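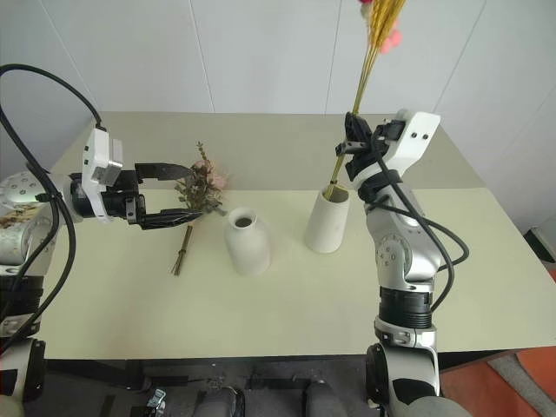
Golmont Robotics Club | Open Day Team

Want to come try to stump our robot? We need people for the open day in March!

Hi from the Pluletberg workshop. I run the demo table for the club, and every spring we open our doors to anyone in Plesville who feels like seeing what we get up to in here. This year the main demo is flower arranging (dried flowers only, I'm not mopping up after a two-armed machine), and I'm looking for visitors who'd like to take part instead of watching from behind the rope.

The setup is pretty simple. We have two white vases, a squat bottle-shaped one with a narrow neck and a taller cylinder, and bundles of dried stems. The pink and mauve bunch with the tied stems is the one I keep using for practice, and the long golden ones with the little pom-pom tops are my favorites, so please be nice to them. You pick which bunch goes where, you set out the vases how you like, and then the robot has a go with both arms. The narrow neck is the hard one. I've been at it for weeks and I still hold my breath every time!

What I'd ask you to do:

Come for one session, which lasts 96 minutes including a snack break (there was a vote on the length, don't ask). Choose and place flowers for a handful of rounds. Tell us out loud what you think of the result, even if you think it looks like a haystack. Fill in a short form at the end. It's one page and most of it is check boxes.

You don't need to know a thing about robots. I'd love to have some people who really know flowers, so if you've worked in a shop, or you do the arrangements at your church, or you just have strong feelings about vases, please put that in your note. Kids 7 and up are welcome with a grown-up along. The youngest ones can't go inside the taped line while the arms are moving, but they can still boss us around from the bench.

Sessions start at 10 a.m., 1 p.m. and 3:30 p.m. I take a small group for each one and the morning fills up first, so give me a second choice if you can. There's step-free access from the parking lot side. Wear closed shoes, tie back long hair, and leave scarves on the coat rack.

There's no pay, sorry, but lunch is on us, and after your session you get to stay as long as you like. The Nagano room next door will have the older projects out, plus a table where you can drive a small gripper by hand and try to pick up a grape. Last spring we had 1000 visitors over the open day and I think half of them were in line for that grape.

To sign up, stop by the front desk at the workshop or drop a note in the club mailbox with your name, how many of you are coming, your preferred time and a way to reach you. I'll get back to you myself. If you have dried flowers at home you'd like to see us try, bring them along! Nothing with thorns, please.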